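3. Mixing your first batch of feed

Right, you've got the Zoltaler propagator out of its box, the lid clips are on (if they're not, go back to section 2, I'll wait) and the thermostat is reading something sensible. Now we can feed some seedlings. I use the Popescu powder because it's what the shop in Tarkham stocks, but any soluble feed will do if you follow the dose on its own packet.

You'll need a 1000 ml jug, the feed, tap water that has stood overnight, and a couple of spoons kept only for this job. Please don't borrow them from the cutlery drawer and put them back after.

1. Fill the jug to the 200 ml line with water from the kettle once it has cooled to lukewarm. Powder hates cold water and will sulk at the bottom in lumps.

2. Measure the dose with a dry spoon and level it off with a bit of card. Heaped spoons are how I scorched a whole tray of tomatoes in May, and I'm still cross about it.

3. Stir until you can't feel any grit, then top up to the 1000 ml line with the standing water and stir again.

Note: I like spoons in different colours, one for powder and one for stirring, so the dry one stays dry. Mine are pink for powder and blue for stirring, but pick whatever you'll remember. 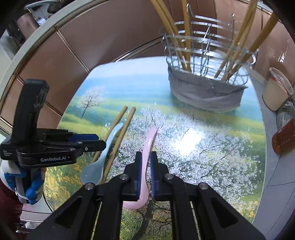
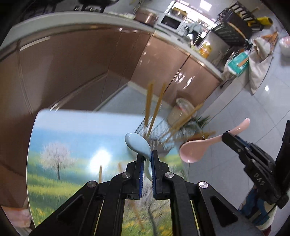 4. Pour the feed into the tray underneath, never over the leaves. The Zoltaler has a little filling spout at the back left corner, and it's slower than you'd like – take your time or it burps feed all over the windowsill.

5. Set the thermostat to 21 degrees and leave the vents half open for the first day. If the lid is streaming by the evening, open them fully.

6. Write the date on the tray label. My last lot says 31st July, and without that I'd have fed them twice in a week for sure.

Caution: switch off at the wall before you lift the tray out. The heating mat sits right under it and the cable is short, so it's very easy to tug the plug half out with wet hands.

Caution: don't keep leftover feed in a drinks bottle, even with a label on. Tip it on the garden or the big pots outside, they'll be glad of it.

If the leaves go yellow

Check the tray isn't waterlogged first. Nine times out of ten that's all it is. Radomir Stojanovska on the Nustomano growers' board swears by plain water for a week and then half-strength feed, and I've had good results doing the same with peppers (basil, less so). If only the bottom pair of leaves has gone, leave it alone. Those are the seed leaves and they drop off anyway.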